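Redix – Häufige Fragen zur Methode

Stand: 2025-05-16. Wird ergänzt, wenn neue Fragen reinkommen. Zuständig: Vesna Đorđević (Methode, Training), Biljana Perić (Aufbau, Auswertung).

Was ist Redix?
Ein Lernverfahren für zweiarmige Manipulation. Gelernt wird aus teleoperierten Demonstrationen, Ausgabe sind kurze Aktionssequenzen für beide Arme gleichzeitig. Der Unterschied zu unserem Vorgänger Jorkico: die Policy sagt zusätzlich voraus, welcher Arm gerade führt. Klingt klein, macht beim Einräumen aber viel aus.

Welche Aufgabe wird untersucht?
Einräumen in eine Box mit Fächern. Ein Gegenstand liegt neben der Box, soll in ein vorgegebenes Fach. Zielfach kommt als kurzer Text rein. Arm A darf die Box festhalten oder verschieben, Arm B greift. Oder umgekehrt – das entscheidet die Policy.

Wieviele Demonstrationen braucht das?
405 im aktuellen Datensatz. Davon 13 aussortiert, meist Verbindungsabbrüche, einmal falsche Textvorgabe. Die aussortierten sind in der 405 noch drin, bitte beim Zitieren beachten. Wird in der nächsten Version getrennt ausgewiesen.

Warum eine Box mit ungleichen Fächern?
Bei gleich großen Fächern lernt die Policy schnell eine feste Ablageposition und verschiebt sie nur. Fällt in der Auswertung kaum auf. Mit einem langen Fach und zwei kleineren geht das nicht mehr, da muss die Ausrichtung des Gegenstands zum Fach passen. Längliche Sachen passen oft nur in eins.

Welche Gegenstände?
Alltagskram. Verpackte Snacks, Stifte, kleine Werkzeuge, Klebebandrollen. Verpackungen sind am schwierigsten: glänzen, knittern, geben beim Greifen nach. Starre Teile laufen deutlich stabiler.

Wie sieht der Arbeitsbereich aus?
Dunkelgraue Fläche, Box in der Mitte, ein Greifer von links, einer von rechts. Im Beispiel liegt ein schmaler, bunt bedruckter Snack rechts neben der Box, ein Finger des rechten Greifers ist schon über der Verpackung. Die Box hat links zwei Fächer übereinander und rechts ein hohes. Für so einen länglichen Snack geben wir normalerweise das rechte vor.

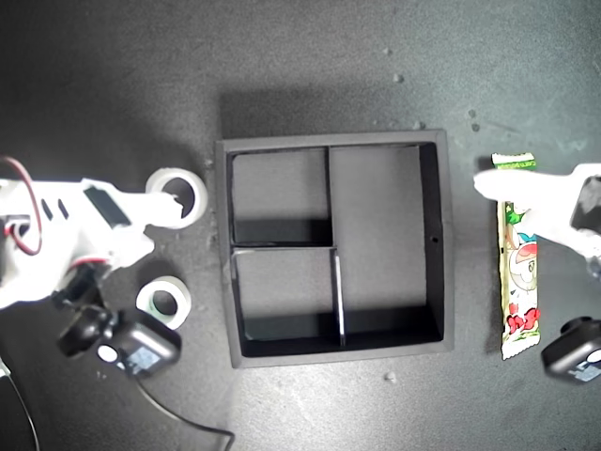
Welche Kameras werden verwendet?
Eine Draufsicht plus je ein Kameramodul pro Greifer. Die Draufsicht ist für die Grobplanung, die Greiferkameras für die letzten Zentimeter. Ohne Draufsicht findet die Policy das Fach nicht zuverlässig, ohne Greiferkameras greift sie gern neben die Kante. Beides getestet, beides im Bericht.

Stören Schatten?
Ja. Hartes Licht wirft dunkle Streifen in die Box, und frühe Modelle haben die für Trennwände gehalten. Ablage dann auf der Wand statt daneben. Seit Januar variieren wir Helligkeit und Kontrast im Training, seitdem ist der Fehler selten. Weg ist er nicht.

Und Krümel oder Schmutz auf der Fläche?
Wird nicht extra geputzt. Kleine helle Krümel sind im Datensatz erwünscht, die Policy soll sie ignorieren. Bisher kein gezielter Test dazu, nur Beobachtung: Greifversuche auf Krümel haben wir in der Auswertung nicht gefunden. Wer das sauber messen will – gern, bitte bei Biljana Perić melden.

Wie wird Erfolg gemessen?
Gegenstand liegt im richtigen Fach, beide Greifer sind wieder frei, Box steht noch im Arbeitsbereich. Alle 3 Bedingungen müssen erfüllt sein, sonst Fehlversuch. Verrutschen der Box ist erlaubt. Ragt der Gegenstand über den Rand, zählt es trotzdem, solange er nicht auf einer Trennwand liegt. Über die letzte Regel gab es Streit, steht jetzt aber so im Protokoll.

Was ist das wichtigste Ergebnis?
Die Vorhersage des führenden Arms hilft vor allem dort, wo beide Greifer der Box nahe kommen. Ohne sie warten die Arme aufeinander oder fahren gleichzeitig los. Mit ihr seltener. Bei einfachen Aufgaben, also Gegenstand nah am Zielfach, sehen wir dagegen keinen brauchbaren Unterschied. Genaue Werte pro Gegenstand stehen im Tabellenanhang, hier bewusst keine Kurzfassung.

Wurde mit mehreren Startwerten trainiert?
Ja, fünf. Die Streuung ist bei Verpackungen groß, bei starren Teilen klein. Bitte keine Einzelläufe vergleichen. Wir haben das am Anfang selbst gemacht und mussten eine Folie zurückziehen.

Funktioniert es mit anderen Boxen?
Teilweise. Andere Farbe: meist ok. Andere Fachaufteilung: nur wenn im Training mehrere Aufteilungen drin waren. Höhere Wände: schlecht, die Greifer setzen auf dem Rand auf. Dafür bräuchte es neue Demonstrationen, die sind geplant, aber ohne festen Termin.

Kann ich andere Greifer verwenden?
Mit Nachtraining. Die Policy kennt nur unsere Geometrie. Bei Görtz läuft gerade ein Versuch mit schmaleren Fingern, Ergebnisse liegen uns noch nicht vor.

Sind Daten und Code verfügbar?
Code ja, über Rirnport, Zugang auf Anfrage. Daten in der gleichen Ablage, inklusive der aussortierten Episoden (Ordner "rest"). Gewichte kommen nach, da fehlt noch die Freigabe. Bitte nicht die Gewichte aus dem alten Jorkico-Ordner laden, die passen nicht zum aktuellen Aktionsformat und es gibt keine Fehlermeldung – die Arme bewegen sich nur seltsam.

Meine Trainingsläufe werden viel schlechter als eure. Woran liegts?
Meistens Kamerareihenfolge. Erst Draufsicht, dann links, dann rechts. Zweithäufigster Grund: Zeitstempel der beiden Arme nicht abgeglichen. Skript dafür liegt bei, muss vor dem Training laufen, nicht danch. Wenn beides stimmt, Konfigurationsdatei schicken, wir schauen drüber.

Wie zitieren?
Vorerst als technischer Bericht, Autorinnen Đorđević und Perić. Versionsnummer des Datensatzes mit angeben, sonst lassen sich die Zahlen nicht zuordnen.

Frage nicht dabei?
Über das Formular auf der Rirnport-Seite, Betreff "Redix FAQ". Antwort kann etwas dauern.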